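July 20, 2023

The first thing she wants to talk about is the wallpaper, and I'm happy to let her, because it was the first thing I wanted to ask about too. I had driven over to Trullberg to talk about hand tools and how a person keeps them in order, and here were great big roses and white vases climbing up a bright yellow wall next to the pliers.

"People expect pegboard," she says. "I've had pegboard. I had pegboard for years and I never once looked at it and felt glad to be there."

She is 67 and has fixed things for other people most of her life, first lamps and radios, then bicycles, and now pretty much whatever comes through the door at Liem, the repair shop she opened with her sister on the old feed store lot. The paper came from a closing sale two towns over. She went in for a can of primer, saw 7 rolls of it sitting in a bin, and carried every one of them out to the car without measuring a thing. Her sister thought she had lost her mind (her sister, who was listening from the next room, called out that she still thinks so).

We talk for a good long while about pliers. She has strong feelings about them. Needle-nose pliers, she says, are the ones everybody borrows and the ones that come back with the tips bent, so she keeps more of those than she needs. Combination pliers are what she would hand to someone setting up a first apartment. "If you can grip it, twist it and snip it, you've gotten through most of a Saturday."

Then there's the matter of the tray. For the longest time she kept everything in a steel toolbox, a handsome old Jilliron with a lift-out top that she paid 200 dollars for at an estate sale, and she will tell you herself that it was a mistake. It was so deep that whatever she wanted had always sunk to the bottom. "I'd be in there up to my elbow, rattling around like I was washing dishes." Now the pliers go in a plain plastic tray, low enough to see what you've got, and the toolbox holds seed packets in the garage.

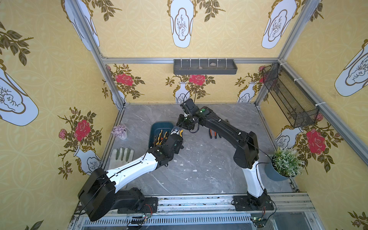
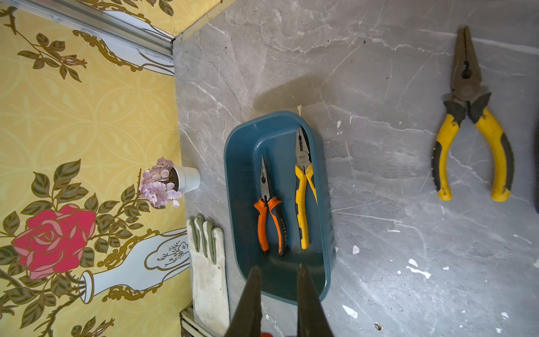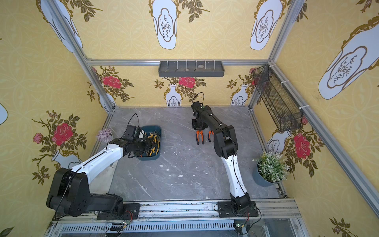
*Pliers, the teal tray and the rose wallpaper.*

I asked whether she puts everything back at the end of the day, and she laughed and took her time answering. Mostly, yes. Some evenings there's a pair left lying out on the marble pattern, and she has made her peace with that. Her rule is only that the tray gets looked at before the lights go off. Anything that's greasy gets a wipe with an old dish towel, and anything that's stiff gets a drop of oil in the joint and gets opened and closed while she listens to the end of whatever is on the radio.

"My mother did her silver that way. Same towel, same chair. I don't have any silver, so I do pliers."

She doesn't much care for cleaning the handles. Yellow grips show every bit of dirt, she admits, and she buys them anyway, for the simple reason that she can find them. She once owned a set with dark green handles and lost half of it in the grass behind the shop one November, and then found two of them in spring with the mower.

The flowers are her sister's department. They're artificial, all of them, after a run of real ones that didn't make it, and her sister moves them about when the mood strikes. The two stones on the wall shelf have been picked up and put down by so many visitors that I felt I ought to ask. They came from the creek at Emen, where the two of them used to be sent in the summers, and they have sat on one shelf or another ever since. The shelf has little hooks along it, which were meant for keys. "I meant to do a lot of things with that shelf," she says.

Before I left I asked what she'd tell somebody whose tools are all in one kitchen drawer with the takeout menus and the dead batteries. She thought about it while she hunted for her glasses. She said to take the menus out first. Then to get a tray, any tray, and put in it only what you've used since last winter, and see how that feels for a month before you go spending money. She has watched customers spend 300 dollars on a rolling cabinet and then keep on using the same pair of pliers off the windowsill.

"And wear your gloves," she added, following me out to the porch. "Put that in. I say it to everyone and then I leave mine lying on the table."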